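The shopkeeper who remembers what you sold her

Tinitura is a small game about a harbour town and its shops, and it is made by a studio of four people called Flurkel. I met the lead writer on a Friday in their office above the old post building in Lestgate. She asked me not to print her name, as she prefers that the whole team is mentioned, so in this text she is only the writer.

We began with Van Hecke, the ironmonger. Players love him or they cannot stand him. He buys your nets and your lamp oil for a low price, and the next morning he sells them again for much more. "In the first version he was friendly," the writer told me. "He said good morning and he gave discounts. In the tests the players went in, sold their things and left. They could not tell me his name afterwards."

So she made him difficult. He now keeps a memory of every deal, and if you sold him a broken lamp in January he will still speak of it in the summer. There are 575 lines of dialogue for him alone, and 239 of them are complaints. I asked if this was not too much for one merchant.

"It is too much," she said, and laughed. "But the lines about the weather were cheap to write. The complaints took the time, because each one must know what you did."

The prices were another long discussion. A fishing boat costs 900 shells, and in the beginning a player could earn this in two evenings by selling only onions. The programmer wanted to make onions worth less. The writer wanted to let the shops get tired of them. They chose her way — after 10 onions in one week the baker's sister refuses to buy more, and she tells you so in front of other customers.

"Some people wrote to us that it was a bug," she said. "They were quite angry. We did not change the rule, we changed the sentence. Now she says that her cellar is full, and the letters have stopped."

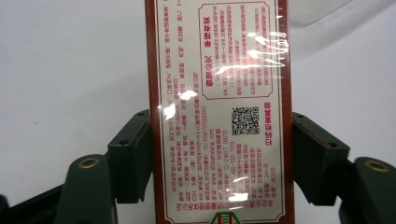

Can you finish the game without trading with Van Hecke?

"It is possible, but it is slow," the writer said. "You must make your own tools at the forge, and the forge opens only in the second spring. We have seen players who do it out of pride. For them we wrote a short scene at the end, where he comes to the door of your house and asks the price of a hammer."

The next update will bring a night market on the quay and a second bakery, which Van Hecke does not approve of. The team has no date for it yet. When I left, the writer was already back at her desk, looking for another word for "stingy". She had used it in three lines on the same day of the game, and the programmer had noticed.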